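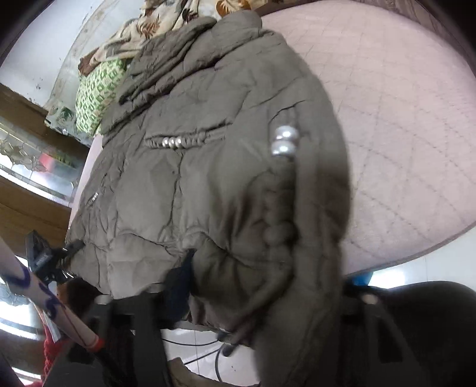 Winter coat collection opens early in Vorkach
22/08/2020

The Vorkach winter coat collection will open two weeks earlier than usual this year, with drop-off points at the Iturra Street library and the Sindex supermarket on the ring road. Coats can be left at either place during normal opening hours until the end of September.

Last year's collection brought in 717 coats and jackets, most of them adult sizes. All but 48 were given out before the first snow, and the rest went to the night shelter in Vatidano.

Organizers say the early start is needed to leave more time for sorting. Every donated item will be bagged and set aside for several days before anyone handles it, and only four people at a time will be allowed in the sorting room. In past years as many as 16 worked there together on a Saturday morning.

Padded jackets, wool coats and raincoats are all welcome, in any color. Zippers and buttons should work. Coats should be washed or dry-cleaned before they are handed in, and pockets should be emptied - last year's finds included house keys, a bus pass and a hearing aid, which was returned to its owner in July after months in a library drawer.

Children's sizes are in short supply. Requests from the three Vorkach elementary schools have already reached 29, more than at this point last summer. Snow pants and boots can be accepted for children only.

Blankets, pillows and indoor clothing cannot be taken. The library has asked people not to leave bags outside the doors when the building is closed, as several were ruined by rain last fall.

Coats will be handed out from the side entrance of the town hall starting in the second week of October. Families will be given a time slot and no proof of income is required. Request forms are available at the library desk and at the Sindex customer counter, and can be filled out for a neighbor or relative who cannot come in person.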